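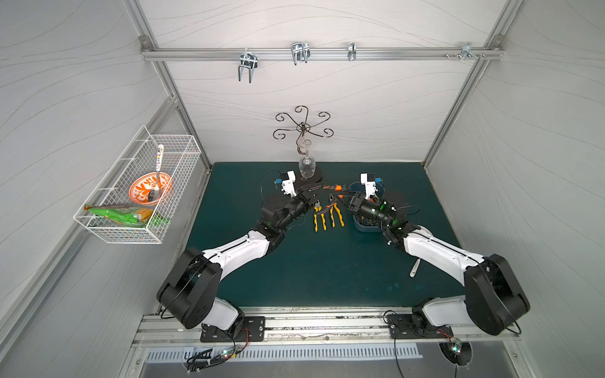
OK, so I finally have a subject I can bore you all with: serving our hedgerow wine at the Clarkcombe supper in April. We've got elderflower, damson, and one very odd parsnip that I love more than I should. My question is about glasses. I want people to taste all three properly, and I think that means a fresh glass each time, rinsed and hung to drain between rounds. A black scrolly stand like that one, with the glass hanging upside down by its stem, would look wonderful on the table, but would you let a glass drip dry on it or wipe it first? I'm so excited about this I've been up since 5 labeling bottles.
clodagh_moriarty

Re: glasses for a country wine tasting
Wipe first, every time! Hard water leaves spots and you'll see them the second you pour anything pale. I use an old linen dish towel, no fabric softener, ever. Also, parsnip!! How long has it been in the bottle?
jikau_jane

Re: glasses for a country wine tasting
Going to disagree with the wiping. Towels leave lint and half of them smell like the cupboard. Rinse in very hot water, hang, leave alone. I've done it that way at every tasting I've run and the glasses come up fine.
mutel_road

Re: glasses for a country wine tasting
@mutel_road you must have softer water than we do. Mine look like they've been sneezed on.
jikau_jane

Re: glasses for a country wine tasting
Can I put in a word for one glass per person? It's a village supper. Pour the elderflower first, then parsnip, then damson, and give everyone a splash of water to swirl in between. Going pale to dark you hardly notice what was in there before. Saves a mountain of dishes and you get to sit down and enjoy it.
old_robichaud

Re: glasses for a country wine tasting
Ooh, but damson after parsnip? Ours is quite dry and the parsnip is sweet, almost like sherry. I was going to finish on the parsnip with some cheese. Jane, it's been in the bottle 2 years and it's gone the most gorgeous gold.
clodagh_moriarty

Re: glasses for a country wine tasting
Then sweet goes last, I take it back. Dry to sweet beats pale to dark. I still say one glass.
old_robichaud

Re: glasses for a country wine tasting
Two glasses! One for the dry pair, one for the parsnip. A wine that's waited that long deserves its own glass, and small pours look much nicer in a small one. Chill the elderflower but please don't chill the damson.
jikau_jane

Re: glasses for a country wine tasting
Two I can live with. Hot rinse, though.
mutel_road

Re: glasses for a country wine tasting
Two it is, thank you all! I'll try the towel and the hot rinse side by side tonight with our tap water and report back. Now, does anyone have a good oatcake recipe?
clodagh_moriarty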